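Soft narrow fingers or wide flat ones for clothes? (hand-held gripper)

Posted in Grippers and End Effectors
Tags: fabric, hand-held, finger pads, Flollix

gokus_bench

Hi all! I'm putting together a hand-held gripper so I can record myself handling laundry and later run the same moves on an arm. I have two sets of fingers to pick from. One is the Flollix narrow set, the other is a wide flat set I printed from the Myung files. I've done 50 grabs with each on T-shirts and the wide ones feel safer, but they pick up two layers at once far too often. My budget is 70 dollars for whatever I still need, so I can't just buy everything and see.

Has anyone tried narrow pads on knits? Do they slip? And does the camera still see enough of the cloth when the fingers are closed?

dromstead_tinkerer

Oh, this is my favorite subject! I went through this exact choice and ended up on narrow pads, and I'd do it again. With knits you want to get hold of one fold and leave the rest alone, and a narrow pad lets you aim. My wide fingers kept scooping up whatever was next to the thing I wanted, which drove me nuts on a bed full of clothes.

My pads are narrow with blue edges, on black finger arms with triangular cutouts. The view from the tool's own camera looks like this with the pads closed on a cream knit with brown stripes, and a blue knit lying right beside it:
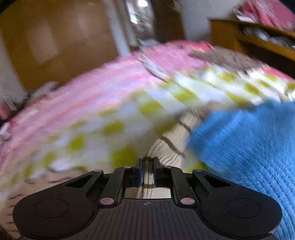 Dromstead, Monday, June 5, 2023

So on your camera question, I'm really happy with it. Both pads are in view, the fabric comes up between them, and you still get the bed and a good part of the room behind. The one thing to watch is blur. The patterned sheet is smeared there, and if your software tracks the background to work out where the tool is, that matters a lot. More light and a shorter exposure helped me more than any new part did.

As for slipping, I ran 54 grabs on sweaters and socks and dropped 19, nearly all in the first batch when I was pinching right at the edge of the cloth. Go a little deeper into the fold and it gets so much better! Do your own run on knits before you spend the 70 dollars.

pinchpoint

Wide ones are fine if you only do towels. Narrow for everything else.

loopback_lee

Agree with going narrow, with one warning. Check how the pads meet before you blame the fabric. Mine touched at the tips and had a gap lower down, so thin shirts slid out and thick socks held great. Close them on a strip of paper and tug at a few heights. If it pulls free in one spot, shim that pad.

Also, try both sets on the same pile with the same camera settings. I changed fingers and exposure on the same day and had to redo the whole comparison.

gokus_bench

Thank you, this is great! Did the paper test tonight and my narrow set has a gap near the bottom on one side. Going to shim it and start over with a pile of sweaters.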